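In defence of doing the dishes by hand

Third go at writing this. Kids are asleep, kettle's on, so fast.

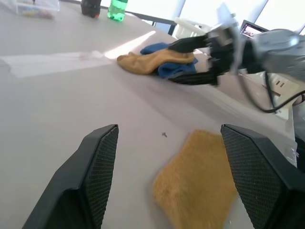 My sister in law got a new dishwasher in January and has not stopped talking about it. Eco cycle, half load, a little light that shines on the floor when it's finished. Good for her. But she asked me, in front of everyone, when I was going to "join the rest of us", and I've been having the argument in my head ever since. Mostly in the shower. I win every time.

So. The case for the sink.

First the obvious one, money. We rent. The kitchen has one run of bench and a stove and a gap where somebody's fridge used to go. A dishwasher would mean a plumber and a letter to the agent, and the agent takes 12 weeks to answer a letter about a dripping tap. I know this because of the tap. Still dripping a bit. Anyway not my main point and I don't want to be the person who says they like a thing when really they just can't have the other thing. I'd have thought about that. I did think about it, on the bus.

Main point is the time. Everybody says the machine saves time and I'm sure it does, if you add up the minutes. Where do the minutes go though? At my sister in law's they go to the telly. Dinner finishes, plates go in, everyone scatters. At ours someone washes and someone dries and you can't really leave. You're stuck there with wet hands and you have to talk. My eldest told me about the trouble at school over the dishes. Wouldn't say a word at the table, wouldn't say a word in the car, then halfway through the saucepans out it all came, looking at the saucepan the whole time. I don't think that happens over the hum of a machine. Maybe it does. Not in our house.

My friend Ibsa Asfaw disagrees with nearly all of this and I should be fair to him. He grew up one of 8 kids and he did the washing up every second night and he says there was no talking, there was flicking each other with tea towels and someone crying. When he got his own place the dishwasher went in before the bed did. Slept on the floor for a fortnight with clean cups. He reckons people who go on about the simple pleasure of chores are people who never had enough of them. Which stung a bit. He's half right. I never had to wash up for ten.

And there's who does it. That's the bit I keep skating past. In my grandmother's house it was her, and then it was my mother, and the men went out to look at the car. If the choice is a machine or one tired woman at the sink every night for 50 years, get the machine. Get two. I'm only arguing for the kind where it goes round, whoever cooked sits down, no exceptions for sore backs unless it's a real one. We have a list on the fridge. It gets ignored about as often as it gets followed, but it's there and you can point at it.

People bring up water. I'm not going near water. I looked it up once and every article said something different depending who was selling what, and how long you leave the tap running, and whether you rinse first. Fill the sink, turn the tap off. There's my contribution to the debate.

What I do want to say something about is things lasting. We've got a set of glasses from my aunt, thin ones with a gold line round the top, and the gold line is still on them. My sister in law had the same set. Hers are just glasses now. Same with the good knives, same with the wooden spoons, hers have gone grey and furry. You notice stuff when you wash it yourself. The chip in the bowl, the handle thats going loose. I fixed that handle before it came off in somebody's hand full of soup. Small thing but a house is mostly small things isn't it.

And I like it, there, that's the other reason. Not every night. Roast nights I'd trade the lot for a button. But a normal Tuesday, hot water, radio on low, window gone dark, everything going from a mess on the left to a stack on the right. I spend my whole work day on jobs that don't finish. Emails breed. The dishes get done and they are done until breakfast - that's 12 hours of a job being finished, and I don't get that anywhere else.

I told Ibsa this and he said so buy a jigsaw.

He's coming for dinner Saturday. He's drying. He doesn't know yet. My sister in law is coming as well and she can put away, she knows were everything goes because she rearranged the cupboards last Easter without asking, which is a whole other essay and I've got lunches to make.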